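Search this site... Go

Stop Making Every Kitchen Gray

November 9, 2021

Went to look at apartments again. Third building in Stustdale this year and I could not tell you which was which. Pale gray counter, gray floor, gray walls, one sad hook by the door. The agent called it "timeless". It's not timeless. It's 2021 and in ten years everyone will know it.

I know, I know. Neutral sells. Landlords like it, it photographs well, you can't offend anybody. But a kitchen is the one room where people really do stuff. You burn things in there. You argue in there. Why does it have to look like a dentist's waiting area?

My grandmother's kitchen in Pluststead had orange cabinets and a green stove. Ugly as sin. I can still draw every inch of it. The drawer that stuck, the radio on the fridge, the calender from the feed store. I lived in a gray rental for two years right after college and couldn't describe it to you for money.

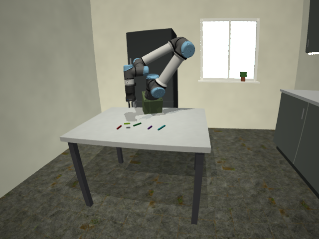
And it's not even about taste. I don't want orange back, neccesarily. I want somebody to have picked something. Yellow, brown, whatever. A choice made by a person who was going to stand there and cook.

The people doing this will tell you it's cheap. Is it though? Went through the Pirmont paint chart in July when we did my sister's place. Thirty grays. The red cost the same per can as the gray, the blue cost less. So money is not the reason, at least not for walls. Counters, ok, I'll give them counters.

The real reason is resale. Everybody decorating for the next guy. You buy the place, you live there maybe six years, and the whole time you're keeping it nice for a stranger who is going to rip it out anyway. My neighbors did exactly this. Hated their gray backsplash, kept it, sold, and the new people had it in a dumpster inside of a week. So who was it for?

Same thing with cars, by the way. Look at any parking lot. Same with offices, same with the new library branch, which used to have a mural. Don't get me started on the mural.

Anyway. If you own, paint one wall. A weekend and roughly 5 bucks in tape and rollers if you borrow the tray. If you rent, ask. Mine said yes by text before I finished my coffee. We went with a mustard color, it came out a bit more like actual mustard than planned, and I like walking in there now.

Next time, light bulbs. I have opinions about the blue-white ones.

Contact | Copyright 2021 Fakir Weekly Opinion | Back to top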